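Subject: Re: [lowcost-arms] Does shuffling start positions help imitation policies at all?
From: Forough Kazemi
Date: June 8, 2021

Soltani wrote:
> We tried randomizing where the objects start and got nothing for it.
> Same number of demos, same network, and the success rate went down
> if anything. Before I tell my students to stop wasting their
> afternoons nudging blocks around, has anyone on the list seen it
> work on a cheap arm? I'm starting to think the Testhorpe result
> only holds if you can afford the Testhorpe arm.

I have seen it work, on an arm that cost less than my bicycle, but it took us since March to see it and I was ready to sell the bicycle.

Our task is the dullest one available. Small soft objects on a white table, a bin with an open lid, put the objects in the bin. We record demos by hand, train one policy on them, and let it run with no corrections. In the first round everything started in the same place every time and we collected 90 demos. The policy did beautifully as long as we set the table exactly as it had been set before. Shift a cube by a finger's width and the arm would reach for the old spot, close on air, carry the air to the bin and let it go with great care.

So we did what you did and shuffled everything at once: objects, bin, the order of picking. Still 90 demos. It got worse, just like yours. The arm would hover between two places as if waiting for somebody to introduce it.

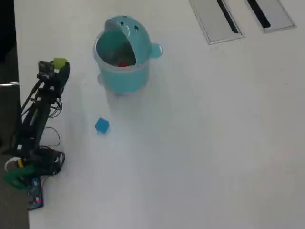

What finally helped was shuffling one thing at a time. We kept the bin where it was and moved only the objects, within a patch about the size of a dinner plate, and we fixed the picking order so that two demos of the same layout never disagreed with each other. I think that last part matters more than the positions do. If half your demos go for the near object first and half go for the far one, a plain regression policy averages them and heads for the middle, where there is nothing to pick up.

With that setup and 200 demos we ran 20 trials on layouts that weren't in the training set. The policy trained on fixed positions managed 4. The shuffled one got most of them, and the misses were nearly all bad grips on the way up. I am not giving you a number for that second one yet, as Pumeck scored half the trials and I scored the other half and we have since learned that we don't mean the same thing by "in the bin." We're rescoring from the video this week.

Two questions back to you. Were your students all demonstrating the same order? And does your camera see the whole bin, or does the arm block it during the approach? We lost two weeks to the second one and blamed the learning rate throughout.

I can send the training config and the layout sheets if you want them. They were written for Fadora, our logging script, so expect some strange column names. The column called "mood" is gripper current. I didn't name it.

Forough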